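Police and customs news, July

Dear readers, in this issue we return to the matter of the false pharmacy licenses, because many of you wrote to us after the first notice and asked how the case is going.

Officers of the regional crime unit stopped a delivery van on the Plonska road a little before 5 in the morning. The driver showed papers for a load of bathroom tiles. Behind the first two rows of boxes the officers found 362 cartons of sleeping tablets and strong painkillers, all of them with labels in a language that is not sold in this country. The driver was taken to the station and was released later the same day. He is now a witness in the case and he is not charged.

The papers in the van led to a small trading company named Ulter. It rented one office and one storage unit behind the old Szalai brewery. According to the prosecutor, the company used copies of a pharmacy license that belonged to a shop closed three years ago. The owner of that shop had already moved abroad and did not know that her license number was still in use.
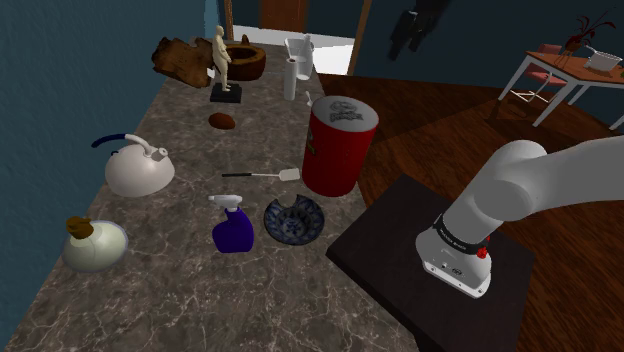
Words: Armelle Poulain
Crime and Courts desk

In the storage unit the investigators found invoices for 31 customers. Most of them were small web shops, and two were private clinics. Both clinics have told the investigators that they believed the license was valid. One of them had checked the number by telephone, but the number it called was printed on the invoice itself, and it was answered by a person working for the seller.

Malcolm Kershaw, 46, and Callum Holroyd, 29, are charged with trading in prescription medicine without permission and with using false documents. Mr. Kershaw is also charged with hiding income. Both men deny the charges. The lawyer of Mr. Holroyd, Joanne Haslam, told the court that her client was paid by the hour to pack boxes and that he never saw a license, true or false. The judge allowed him to stay at home until the trial, with the condition that he reports to the police every week. Mr. Kershaw stays in custody.

The prosecutor, Amber Stockdale, asked for more time to read the company's messages. There are 1807 of them and a part is written in short codes which the police have not yet understood. The court gave her until the end of September.

Several readers asked if the tablets are dangerous. The laboratory has tested a first group of samples and the results will be read in court, so we cannot print them now. The police ask everybody who bought sleeping tablets or painkillers from a web shop this spring to look at the box. If the name Trendia is printed on the side, please do not take the tablets and do not throw them in the trash. Bring them in the original box to any police station or to your pharmacist. You will not be asked to pay and you do not have to show a receipt.

If you have already taken the tablets and you feel unwell, call your doctor first and the police after.

The next hearing is open to the public. The room will be written on the board at the entrance of the courthouse, and the doors open at 8:30. Bags are checked, so please come early.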